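Getting the Creases Out: A Student Report on Steaming and Folding Everyday Clothes

Project report by Natalina Testa and Omid Yazdani
Textile Care and Household Studies, spring term

1. How we came to this subject

When our tutor, Arturo De Luca, asked us in April to choose a household job and look at it properly, most of the class went straight for cooking. We chose laundry, and more exactly the part that comes after the machine has finished, when a heap of shirts has to become something you can put in a drawer. Omid grew up in a house where everything was ironed, pillowcases included, and I grew up in a house where shirts were shaken hard, hung on the back of a chair and hoped for the best. So we had plenty to argue about before we had even begun!

Our question was a simple one. If a plain T-shirt has been left in a crumpled pile, what is the least work that will make it fit to wear, and does it matter whether you smooth it before you fold it? We folded 168 times over the whole project, using 30 shirts of different ages, and we kept notes on all of it in a Zarnach notebook that is now rather battered.

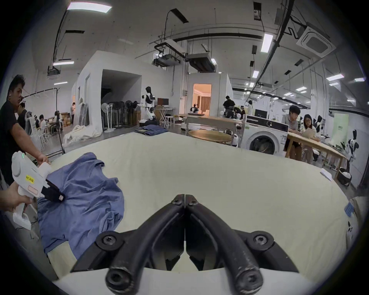 Steaming was the part we knew least about, and it took us a good while to feel at home with it. We had both pictured a shirt on a hanger with the steamer running up and down it, as in the Brindico leaflet we had been given to read. For a shirt lying in a heap we came to like the table much better. You can press the nozzle right against the cloth, and with your free hand you hold on to a corner, the way it is being done with the blue shirt at the left of the big table, so the fabric can't creep along with you. A cloth over the tabletop helps too. Trouser legs were much easier than we feared, and jeans we gave up steaming altogether, as a good firm fold seemed to do them nearly as much good.

2. Pulling the cloth straight

Our second round of tests had no steam in it at all. We took each shirt by two corners, pulled until the upper edge made a straight line, and let the rest hang down under its own weight for a slow count of five. Then we laid it down bottom edge first and folded the sides in – sleeves last, which Omid still says is wrong.

It is such a small thing, and we nearly left it out of the plan. I'm very glad we didn't. By our own scoring, 27 of the shirts looked better after the pull than after simply being patted flat. The softest and oldest ones gained the least, and one of them had gone so wide at the neck that no amount of pulling would bring it back into shape.

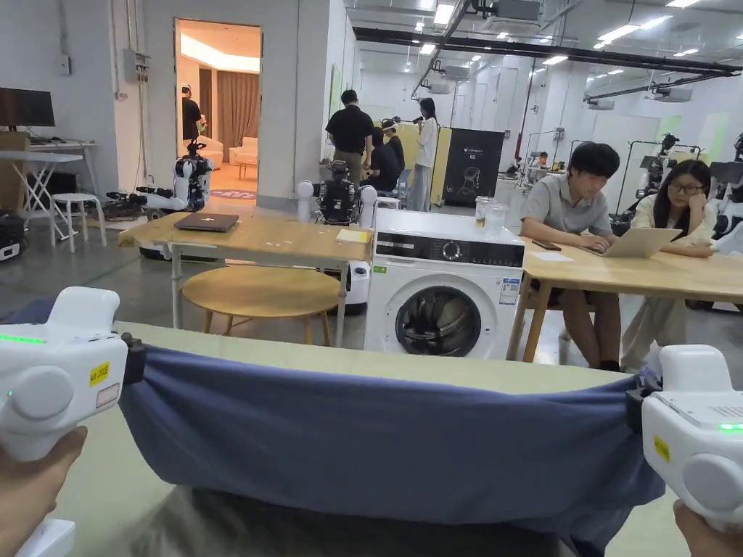

Rosario Russo wrote to us after reading the first draft that we had been too kind to the pulling method. A jersey shirt that gets tugged at the same two corners every week will grow a pair of little ears there, he said, and we ought to tell people to take hold along the seam, where the cloth is doubled and can stand it. We tried this on the last shirts and he was quite right, so the instructions at the end of the report now say "seam" where they used to say "corner."

3. Where to spread things out

We hadn't meant to write about beds, but a bed is where a great many people fold, me included. It gives you a lot of room and it sits low enough that your arms don't tire. The drawback is that a bed gathers things. A phone, a pen and a game controller can all end up on the same sheet as the shirt you are trying to smooth, and a soft surface gives way under your hand just when you want to press down. We would clear one whole side first and work only there.

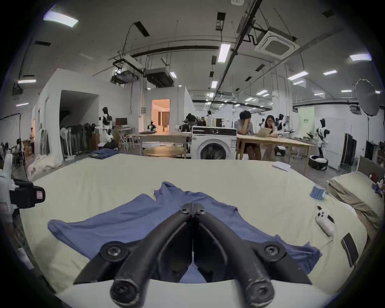
4. RESULTS AND ADVICE

For a badly crumpled shirt, steam first on a covered table, then pull along the seam, then fold. For a shirt with only light creases, the pull alone is enough, and you will have it done before a steamer is even warm. We both found that smoothing outward from the middle with a flat palm worked better than chasing single wrinkles with the fingertips, and that a rumpled sleeve should be opened out fully to the side before anything else is touched.

If we had another term we would like to try linen, and also the folding board from Tovidik that Mirko Dal Bello offered to lend us too late to be of use. Our warm thanks to him all the same, and to Arturo De Luca for reading so many pages about T-shirts. The scoring sheets are in the appendix, along with Omid's note on sleeves.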